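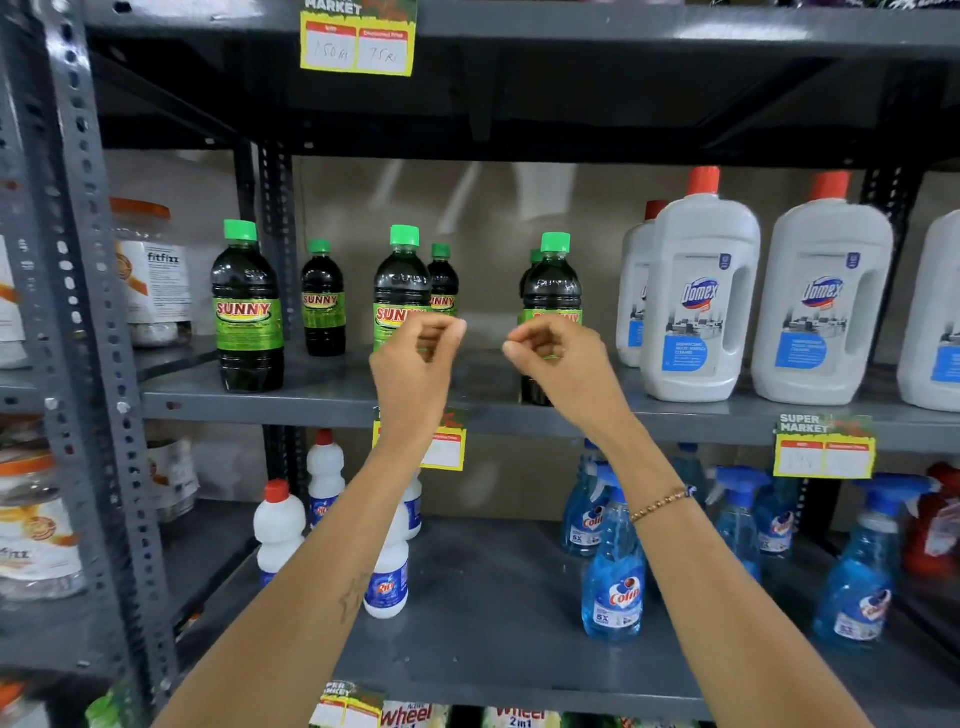

Green cleaning liquid on a market shelf, marked 150 Rs and 75 Rs.

Home Opinion Money Letters Subscribe

Put one price on the shelf

By Su-chen Lu

14 comments 80 shares

The price tag over a shelf of SUNNY cleaning liquid has two white boxes on it. The left one says 150 Rs and the right one says 75 Rs, both written by hand, and the right one is labeled as the discounted price. The bottles underneath come in more than one size.

I think the left box should go. If a store is selling something for 75, the tag should say 75.

People who run stores tell me I don't understand retail. I worked the floor at a Trondgate store for 6 years, in household goods, so I understand it fairly well. We wrote our own tags too. A sheet came down from the office with two columns, and we copied them out with a marker before opening. The sheet didn't say how long the first price had been charged, or if it ever had been. We weren't expected to ask.

My problem with the higher number is that it changes what the shopper is thinking about. You walked in needing something to mop the floor with. The question was what that should cost you. Now the question is how much you'd save, and a person who is saving half will often pick up two. I did it myself with an employee discount and a cabinet at home that already wouldn't close.

Half off a cleaning liquid is only worth something if you needed cleaning liquid. The stuff keeps, I know. So does the stuff already under your sink.

Feng-yi Poon, who managed our section, disagreed with me about this then and still does. Her argument is that shoppers like to know when a price has dropped, and that hiding the old one treats them like children. She says a customer who buys the same bottle every month deserves to be told this is a good month for it. That's a fair point and I don't have a full answer. The regular customer already knows what she paid last time, though. The old price is mostly there for people who don't.

There is also the matter of sizes. When big and small bottles of the same brand share a shelf and there's one tag above them, you have to work out which one the tag is for. Some shoppers will ask. A lot will guess, find out at the register, and pay anyway with a line behind them. I would take a plain tag for each size over any discount sign ever printed. Put the price per liter on it as well. Cleaning liquid is a hard thing to compare by eye, and a tall thin bottle can look like more than it is.

I'm not asking for sales to end. Stores need to move stock, and people on tight budgets need low prices more than they need my opinions. Cut the price to 75 and leave it there in large numbers. Anyone who needs the cleaner will see that it's cheap.

Skovport, the small grocery near me, switched to single prices in January. The tags are white and boring. I bought dish soap there on Tuesday, one bottle, and it took me less time than parking did.

Su-chen Lu writes about shopping and household costs.

Share Save Print 14 comments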